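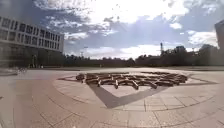 Figure 1. Low timber sculpture set into an open paved plaza.

Does Public Art Make People Stay? A Small Test of a Big Claim
Bijan Nikzad
Urban Studies, final project report
8 Aug 2019

1. Why I picked this question

Every plan for a new square that I read this year made the same promise. Put in a piece of art and people will linger. The downtown plan for Ninstead says it, the Tenaleck riverfront plan says it in almost the same words, and a consultant's brochure for the Quiambao district says it three times on one page. None of them gives a source. I wanted to know where the claim comes from and whether it would hold up if someone stood in a square with a clipboard and checked.

I should say that I started out doubting it. I like public art. I have also eaten a lot of lunches in squares, and I can't remember ever choosing one for its sculpture. I tried to set up the counts so that my own view could lose.

2. What the plans say

The plans use the word "activate" a great deal. Ninstead's says a central artwork will "activate the space year round." I looked for a place where the word was defined and did not find one. If it means that people stop walking, that can be measured. If it means that people feel better about the city, I don't know how you would measure it from a bench, and I don't think the authors do either.

The Tenaleck plan does offer evidence, a before and after study of its old market square. Foot traffic went up after a fountain sculpture was put in. But the same page mentions that a bus stop was moved to the edge of the square in the same year. The study gives the sculpture all the credit. I wrote to the planning office to ask whether anyone had tried to separate the two and got a polite reply that did not answer the question.

3. Method

I used two squares in Ninstead. Skemum Square has a large artwork in the middle and very little seating. Mill Court has no art, a row of trees and a long low wall that is the right height to sit on. They are close together and both are on the way to the train station.

I watched each one at lunchtime on dry days, in sessions of 60 minutes. I counted a person as a "stayer" if they stopped for at least 3 minutes. Anyone who paused to take a picture and moved on went in a separate column. I also wrote down where stayers were sitting or standing, and whether they were in the sun or the shade.

4. Results

Across all sessions I recorded 888 people entering the two squares. Of these, 70 were stayers. Most of the stayers were in Mill Court, on the wall, under the trees. In Skemum Square the few seats went first, and after that people stood at the edges near the building fronts, where there was shade.

The picture column went the other way. Nearly everyone who stopped to take a photo did it in Skemum Square. They walked up to the artwork, took the picture and left. A parent with two small children let them run around it for a while, and they made it into the stayer count, so the artwork did hold some people. It just held fewer than a wall did.

5. What I think this means, and what it doesn't

On these numbers, shade and a place to sit do more to keep people in a square at lunch than an artwork does. That is hardly news. Older studies of plazas have been saying it for decades, which makes it odder that the plans I read give seating one paragraph and art several pages.

My supervisor raised a fair objection – that lunch is the worst time to test this, because people at lunch want to eat and so they want seats. An evening count might look different. So might one in December, when shade is worth nothing and a lit artwork might be worth something. I did not do either one.

There are other problems. I was the only observer, so there was no check on my counting. Two squares can't stand in for all squares. Mill Court is also next to a sandwich shop, and I have no way to say how many of its stayers were really the shop's customers looking for somewhere to sit. This is the same mistake I complained about with the Tenaleck bus stop, and I only noticed it after I had finished the counts.

I would also be careful about using this report to argue against paying for art. A city can want a sculpture because it is good to look at. My complaint is with plans that sell it as something else – a tool for keeping people in place – and then don't check whether it worked.

6. If I did it again

I would find one square and count it before and after benches were added, with nothing else changed. I would bring a second observer and compare our sheets. I would also ask people why they had stopped, since I spent a lot of time guessing.

The count sheets are in Appendix A. The letter to the Tenaleck planning office and the reply are in Appendix B.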